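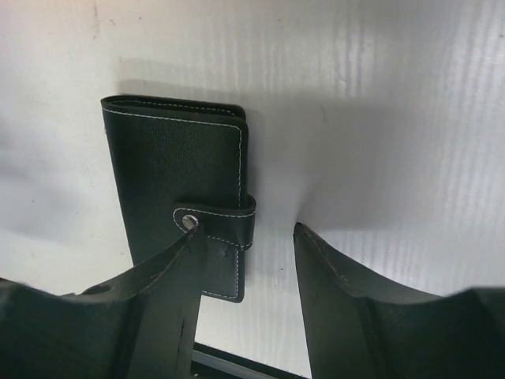 Black leather wallet, white stitching.

Glove box tips - what to keep in the car for after a crash

6 Oct 2012

Cleaned out ours this weekend, 2,535 miles since the last time. Half of it was napkins. My list, in no order:

Insurance card and registration in one plastic sleeve. Not under the manual. On top.

Pen AND a pencil. Pens quit in the cold, you find that out in November.

Index card with phone numbers written on it. Your phone may be under the seat or in pieces.

Seat belt cutter and window punch - keep these OUT of the glove box, the door can jam. Mine is on a short cord by the driver's knee. Vudley makes a cheap one, blade is fine, the cord that comes with it is junk.

Reflective triangles, 3 of them, in the trunk. Put them out only if you can walk there safely. On the Barkska road there's no shoulder past the bridge so forget it, get behind the guardrail and stay there.

Extinguisher. Strap it down, a loose one flies. Check the needle when you change the clocks. If there's flame under the hood do not open the hood wide, you feed it air. If its more than a small fire walk away and call.

Smell gas? Engine off, everybody out, no smoking.

Small flashlight, batteries stored seperately in a baggie.

Take pictures before the cars get moved if it's safe. Plates, the road, the skid marks, any signs.

Towing - ask the price before they hook up. Muñoz quoted me 39 to the Clollach exit, the other outfit wanted 475. Same truck basically. Get it on paper.

Old blanket. Water, swap it out every spring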